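Tindach plush fruit set, reviewed after one summer
Posted by Signe Lundgren, 8 August 2021

I bought the Tindach fruit for my son, who is two and wants to be wherever the cooking is. It cost 239 kronor. The cheaper set from Ilusari was 119, but the pieces in that one are hard plastic and loud on our floor.

The watermelon slice is the best piece. The seeds are small and clear against the red, and the curve of the rind makes it easy for a small hand to hold. The lemon is fine. The banana is made half peeled, with the yellow flaps hanging down, and you can't close it again. My son tried for a week and then gave up.

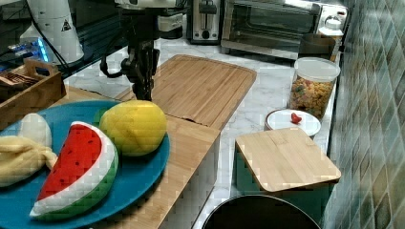
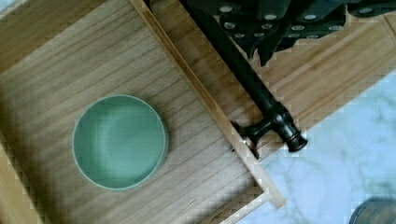
Plush fruit on a blue plate, and a small green bowl on a wooden tray.

No dishes come with the set, so count on using your own. A plate with some width to it works best. A small bowl takes one piece at most. We also use a tray with a rim, which keeps the lemon from rolling off the counter.

Washing: the tag says hand wash only. I did the banana in the sink with dish soap and it needed nearly two days to dry. The stitching held. I would buy the set again, but I'd look for one with a banana that closes.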